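Search Mumidar Search for: Go

The Flat Fold, Reconsidered

A shirt with a front opening is harder to fold than a T-shirt. The two halves shift independently, and the seam between them becomes a ridge once the layers are stacked. Vangelis Sotiropoulos, who runs the finishing room at Drellileck in Bloxham, has his staff start with the garment sideways, collar to one hand and hem to the other.

His target is a packet 23 centimeters wide with no more than five folds. The sleeves go in first, then the hem comes up in thirds. Staff press each crease with the forearm for a count of 10.

Checks help. A printed or woven grid shows a crooked fold at once, where a plain fabric hides it until the shirt is on the shelf. Large lettering is less useful, as it distorts with every wrinkle.
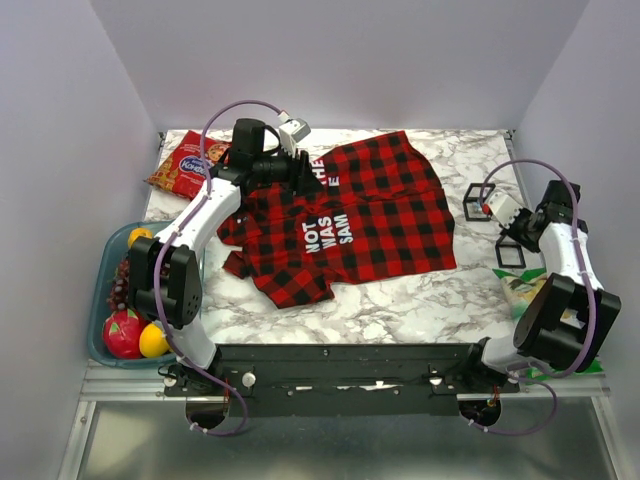 Red and black buffalo check laid sideways on a marble-patterned top, collar end at left.

Smooth surfaces suit cotton; brushed flannel tolerates a cloth cover. Drellileck uses both, and changes the covers every 128 shirts.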